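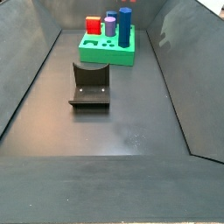
Hortensia Castaño argued at our first project meeting that we should drop the joystick, which in her view makes people drive the robot when they ought to be doing the task. We kept it for half of the sessions anyway, so that there would be something to compare.

Our project, Dosance, asks how a beginner should show a robot arm a short handling task. We tried two ways. In hand guiding, the person holds the arm and moves it through the motion. In remote control, the person sits at the desk and steers with a joystick while watching the camera views. The software that records both is Yupanqui, version 2, which we set up in February.

The task area is a dark gray enclosure with a green foam block, a set of colored shapes, and a small black holder. We recorded 40 demonstrations by hand guiding and the same number by remote control. A demonstration begins with the arm at its start position and ends when the person presses the stop key. Failed attempts were kept in a separate folder.
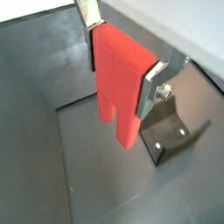
Grip was the first thing we had to agree on. Some of us closed the fingers as soon as they touched the part, and others lined up the wrist first. Both are fine for a person, but a learner trained on the mix gets two answers to the same question. After 17 demonstrations we wrote down one rule, which was to line up the wrist, stop, and then close. We recorded the earlier ones again.

Hand guiding was faster to learn. Its main fault was that our arms got into the camera views, and those sections had to be trimmed. Remote control gave clean views but more stops, mostly while the person worked out which way to turn the wrist. The longest remote session came to 3754 time steps before trimming. 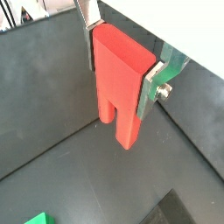

Why trim the pauses at all, one reader of our draft asked, if a pause is where the person is deciding what to do? We don't have a good answer yet. We cut them to keep the files short, and the uncut files are saved on the lab drive under Istiretti. Training on both sets is the next step.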